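Ticket: Handwriting task, left arm drifts off the line on the second row
Project: Zindesano
Opened by: Phúc Cao
Opened: 6/9/24
Status: open, fix under test

The policy we trained on Risholm demos copies short phrases nicely on the top row and goes wobbly lower down. Out of 54 rollouts, 13 lost the baseline on the second row. The letters themselves stay readable, which I find really encouraging!

Tried so far:
Recalibrated both wrists. No change.
Slowed playback by a factor of 2. Strokes smoother, drift the same.
Fed the policy the board corners as an extra input, so it plans in board coordinates instead of table coordinates. Big change — drift down to 6 rollouts in the next 54, with the board turned a little differently each time.

The phrase for all of these is "play golf", joined up, because the y and the g both drop below the line and show up any slant straight away. Board below, with the phrase on it four times.
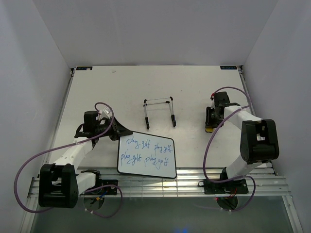 Bit-na Shim replied that the corner input is probably doing the work, but she would like to see it against the older Fellby checkpoint before we say so in the write-up. She also asked whether the drift grows along the word or starts at the first letter, as those would point to different faults.

Good question, and I've now gone back through the logs. It grows along the word in almost every failed rollout, so I suspect the action chunks are too long and the error builds up before the next correction. I've queued a run on Ji with shorter chunks and the corner input left on. The Fellby comparison goes in straight after — same phrase, same pen, same board angles.

Leaving this open until both are in.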